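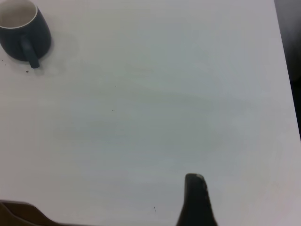
How often does the fingertip on a small tabletop gripper need to be replaced?
Less often than the maintenance sheet says, and the interval matters less than what is checked when the finger comes off. In our cell the fixed interval of 300 cycles led to many swaps that made no measurable difference, while two faults that did matter had nothing to do with the fingertip surface.

4. Upkeep of the tabletop cell

4.1 Setup

The cell at Ornden is a single arm with a two-finger gripper and a wrist camera, working over a white table. The task set is dull on purpose: pick up a piece of tableware, move it, put it down. The arm runs the Nurnix controller with the stock motion limits. We changed nothing in the controller apart from the closing force, which was lowered after the first week when a bowl chipped at the rim.

The wrist camera is fixed so that a gripper finger reaches into its view from the bottom edge. Figure 4 shows the view with a dark blue mug on the table. We kept this mounting for two reasons. A visible finger gives a reference for the camera angle, and its tip can be looked at without stopping the cell. The second reason turned out weaker than we had hoped, as section 4.3 explains.

Figure 4. View from the wrist camera. The tip of the black finger has a lighter, scuffed patch along its upper right edge. Small dark specks are present on the table, two of them just left of the finger's base.

4.2 The maintenance schedule as supplied

The cell came with a schedule written by Michalski, the integrator. It calls for new fingertips every 300 cycles, a table wipe at the start of each shift, and a camera check once a month. No source is given for the figure of 300. We asked and were told that it came from earlier installations, with no record of what those installations handled or how hard they gripped. A cell that closes on cast metal and a cell that closes on a mug handle should not be expected to wear at the same rate.

We followed the schedule as written through March. After that we let the fingertips run on and recorded grip failures against cycle count. A grip failure was any pick in which the object slipped, turned in the fingers, or was missed. Picks abandoned by the controller before contact were logged separately and are not counted here.

4.3 Wear on the fingertip

The longest-running pair of fingertips was taken off after 956 cycles. The failure rate over its last stretch could not be told apart from the rate over its first. This is one pair on one arm, and we would not build a new schedule on it. It does suggest that the old schedule has little to stand on.

Looking at the finger through the wrist camera was of limited use. A scuffed patch like the one in Figure 4 is easy to see, and people in the lab were quick to call it wear. A change in color or sheen says little about grip. Lighter marks can come from material lost at the surface, from residue picked up off an object, or from the way light falls on a matte finish, and a single image does not separate these. We had two fingers that looked worse than any others and were pulled early on that basis. On the bench both held the test weight as well as a new one.

We therefore dropped appearance as a reason for replacement. The current rule is a pull test with a gauge, done with the arm parked and the gripper closed on a steel strip. The test is simple enough, though it has its own problem: the reading depends on how squarely the strip is placed, and two operators using the same finger did not always agree.

4.4 The table surface

White was chosen for the table so that objects would stand out for the detector. It also makes everything else stand out. Specks, ring marks and wipe streaks all show, and the detector sometimes proposed a small object where there was only a crumb. The supplied answer to this was the table wipe, and early on we blamed dirty tables for most of the false proposals.

The logs do not support that very well. Of the 740 false proposals we reviewed, more than 300 fell in places where no mark could be found in the stored image. Many of them lay along soft changes in brightness, where one part of the table reads slightly bluer or grayer than its neighbor. Wiping harder does nothing for that. Moving the lamp helped on some days and made matters worse on others, and we have no clean account of why.

The wipe stays in the routine because grit under a mug base can shift the object when it is set down. We no longer claim that it improves detection.

4.5 Faults that did matter

Both of the faults that stopped the cell for more than an hour were outside the schedule. The first was a loose screw at the camera bracket. The view had tilted slightly, and picks drifted to one side over several days before anyone compared the position of the finger in new and old images. A monthly check would have caught this eventually. A comparison at startup catches it the same day, and that is what we do now, using a stored reference image and a marked line for the finger's edge.

The second was a cable that had been tied too tightly at the wrist. It gave intermittent dropouts at one end of the arm's reach and nowhere else. We replaced the gripper controller board before finding it, an expensive mistake that the Gindine log format made easier to commit, as it reports a dropped cable and a failed board under the same code.

4.6 Limits

All of this comes from one cell and one table, with logging closed on 28th April. The objects were light and the closing force was low.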